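Research > Working papers > Domestic routines
Filed under: Mealtimes, Household objects
Last updated: June

4. Trays, mats and the order of laying

4.1 What was recorded

The Urndale households (19 of them, see Section 2) kept a laying diary for weekday suppers. One line per object, in the order it reached the table. Time of day if they remembered to write it. Most didn't, so we drop time from everything below except the Wednesday suppers, where Athina Panagiotou phoned round afterward and filled in gaps.

After cleaning, 270 usable layings. Cleaning meant removing takeout nights, nights with a tablecloth (different problem, see 4.4), and entries that just read "the usual." Total object lines 928, and that includes serving pieces but not salt, not water pitchers. Condiments were a mess in the diaries and we gave up on them.

Terms, quickly. A "place" is whatever one person eats from. A "ground" is the thing laid under a place or part of a place: mat, runner, folded towel, tray. "Staging" is when an object sits on the table but hasn't gone to its place yet. Kyriakidis uses "parking" for this in the Clarthorpe study, same idea, we keep staging to avoid confusion with dishes left on counters.

4.2 Mats first, mostly

Mats go down first. Not a surprise. What we didn't expect was how much depends on weather the mat is stored in the kitchen or near the table. Stored near the table: mat first, almost without exception. Stored in the kitchen: the mat travels with the bowls, often underneath them, and bowl and mat arrive as one object. Two diaries even wrote them as one word.

Bowls before cutlery in the soup and stew entries. Cutlery before plates in most others. We think this is a carrying matter — a full bowl wants to be put down fast, an empty plate can wait. Deep bowls and shallow bowls were not separated on the diary form, which was a mistake on our part. Shallow ones behave more like plates: carried empty, stacked, filled at the table. The form for the second round splits them.

Woven mats vs. wipe-clean mats made no difference to order that we could find. Some difference to spacing. Households with woven mats left them out between meals more often, so there was less laying to record in the first place. Those entries start with the bowl and the mat has to be inferred. We inferred it only where the diary keeper confirmed.

4.3 The tray as ground and as store

Trays are where the coding got hard. A tray can be transport (arrives loaded, leaves empty), ground (someone eats off it), or store (arrives loaded and stays, with cutlery or napkins taken from it as needed). The first coding sheet had transport only. By the third week 15 layings had a tray that never left, and we added the other two codes and went back over everything.

The cutlery is what decides it, in practice. If a knife is still in the tray when people sit down, the tray is acting as store or ground, not transport. If the tray also holds a bowl, ground. If the bowl is elsewhere on the table, store. This rule is crude. It fails for bread knives, which live in the tray all through supper in several homes whatever else is going on. We excluded bread knives from the rule and coded table knives only.

Also position. A store tray sits beside the mats, seldom on them. Diary keepers were asked to sketch this and the sketches are poor but usable: tray to one side, mat and bowl in front of the sitter or across from the tray. Left or right side of the table didn't matter as far as we can tell, no handedness effect, but the numbers here are thin and we wouldn't lean on it.

Material came up in the phone calls. People describe wood-look trays as "nice enough to leave out" and plain plastic ones as something to be taken away again. Cikine trays, sold locally, were named a few times, in both ways. So the look of the thing may be doing some of the work we first put down to habit. Needs a proper test, not done here.

Figure 3 gives the kind of arrangement the rule is meant for. Table knife in the tray, bowl outside it. Coded on the single view alone this is staging, with the tray as possible store; the laying order can't be read from it.

Figure 3. White tabletop with woven placemat, shallow white bowl and wood-grain-patterned tray. A table knife lies diagonally in the tray along its left inner edge.
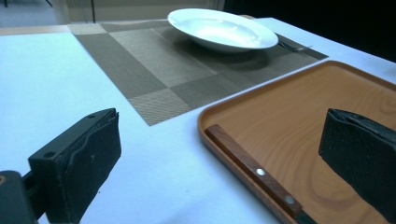

Agreement between the two coders was worst on exactly these staging cases, and the disagreements were settled by going back to the diary line. Where the line was silant the laying was left out of the tray counts but kept in the mat counts.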